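Temp Tracks and Second Thoughts

The composer of Utar has heard the complaint that modern film scores all sound alike, and mostly agrees with it. "I've written some of them," the composer told me on a Monday in Onley. The new score runs 300 bars without a tune you could hum. I asked if that was a choice or a deadline. "Both -- but you'd have to guess which bars."
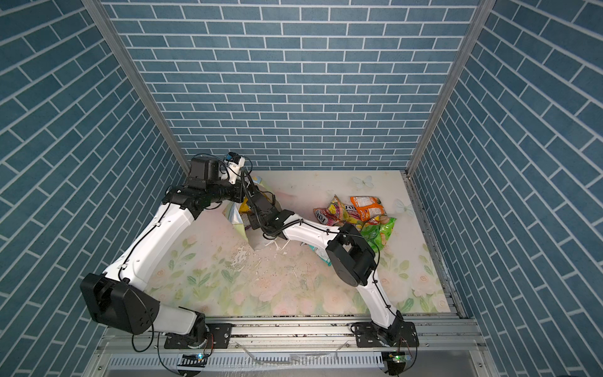 Two robot arms and a pile of snack bags.

Povurley, the label putting out the album, calls it "a new language for strings." I had my doubts, and so did the person being interviewed. "It's a string section playing slowly. The label has to write something."
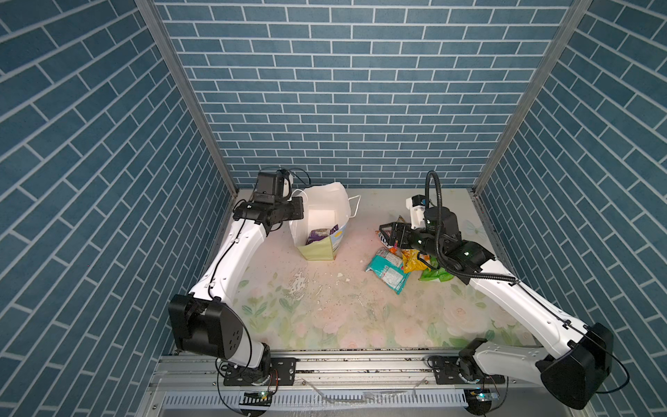
Temp music got the blame for most of it. Directors cut to an old score, fall for it, and ask for a copy that won't get them sued. I suggested that composers could say no. "Sure, once." The low strings in the second reel repeat a single figure, and the composer compared it to the blue brick pattern on the walls, the same block shifted over a little in the next row. I still think it goes on too long.

The sessions were at Aydoğan, with 654 takes logged. I wondered what the last 400 added. "Tired players. I liked how they sounded."

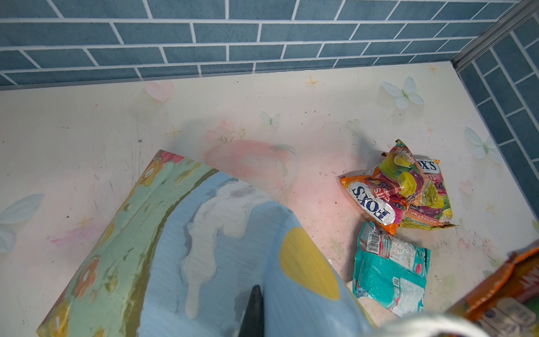
One of the cellists disagreed, telling me later that take two was the best and everything after it was nerves. The album uses a late one. "Cellists always like take two," the composer said when I passed this on.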